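From: Akosua Wumbei
To: laundry-ops list
Subject: Re: [laundry-ops] Towel arms on the folding side, what happened to your people?

Hanne,

I can answer some of this. We are a bit further along than you are at Edgate, but not by much, so take it as one plant's experience.

Hanne Dalsgaard wrote:

> We have been offered a trial of arms for the small-piece end, mostly
> cleaning cloths and gym towels. The sales talk is all pieces per hour.
> What I can't get out of anyone is what the folders do once the arms
> are in. I have 43 people on two shifts and they are already asking me.
> Do they stand and watch? Do they get moved? Did anybody's pay change?
> Also, is it true the arms can't cope with a pile?
>
> If you have run these for more than a few weeks I would like to hear
> from you, good or bad.
>
> Hanne Dalsgaard
> Edgate

We started in April at the Gristirstead plant with one arm on a table off to the side of the line. We now have 3. All of them do microfiber and nothing else. Sheets and table linen go through the same ironers as before, and the people on those didn't see any change except that the break times moved.

On the pile question: the fold itself was never the hard part for us. Once a towel is flat and square, the arm folds it fine. Picking it up from a heap is where the time goes. Cloth has no fixed shape, so the arm has to find an edge it can hold, and if it takes two layers the fold comes out wrong and a person has to redo it. Our folders do this by feel and don't think about it.
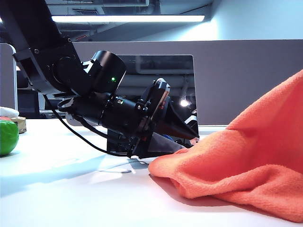 Gripper at the left tip of an orange microfiber towel, bench table, Gristirstead.

What we did in the end was put a person ahead of the arms. We call the job "feeding," which the crew doesn't love. The feeder separates the pieces, shakes them out and drops them one at a time where the arm can get at them. They don't have to be flat, but they do have to be single. One feeder can keep two arms supplied. Three is too many, whatever the brochure tells you. We tried it for a week and the feeder was going home with sore shoulders.

So, to your questions in order.

Do they stand and watch? At first, yes, and they hated it. For the first two weeks we had a folder posted at each arm to hit the stop button and clear misfolds. Tove Hviid had that job on the early shift and told me it was the longest two weeks she'd had in the building. I'd skip it. Put the misfolds in a bin and have someone go through the bin at the end of the hour.

Do they get moved? Four people moved. Two went to feeding, one to packing, and one, Brynhildur Skov, went to looking after the arms. She clears faults, swaps the gripper fingers when they wear, and keeps the log. She had no technical background, but she knew the product, and she could tell from across the room when a batch had come out of the dryer too damp to separate. The installer's technician couldn't.

Did pay change? This is the part we handled badly. Our folders were on a base rate plus a piece bonus. Feeders don't finish pieces, so on paper they earned no bonus, and the first pay slips after the change were short. It took a month to fix. They now get the average bonus for the section. Settle this before the trial starts, in writing, and show it to the crew.

Numbers, such as they are. An arm with a good feeder does around 300 pieces an hour on the small cloths. On the bigger towels it's well below that, and I don't have a figure I'd stand behind. A good folder is faster than one arm for the first couple of hours and slower by the end of the shift. We had no layoffs. We also haven't replaced two people who retired, and I think you should say that kind of thing out loud to your crew if it is likely, because they will work it out.

A few other things that came up:

- Noise is not a problem. The stop-and-start motion bothered some people who sat facing it, so we turned the tables.
- New towels shed a lot of lint. Brynhildur wipes the finger tips down at each break.
- Rotation matters. We swap feeders every two hours now. The original plan had them there all shift.
- Training took half a day for feeders and about two weeks for Brynhildur's job. She should have been given a pay grade for it at the start and wasn't. She has one now.

Ivar Tangen at Egilsson ran a longer trial than ours and ended up sending his arms back. I believe he is still on this list. Ivar, if you're reading, Hanne would probably get more from your reasons than from my numbers.

You're welcome to come and see it. Mornings before 10:00 are best, when the microfiber is running. Ask for me at the goods entrance, the front desk doesn't open until later.

Akosua Wumbei
Shift planning, Gristirstead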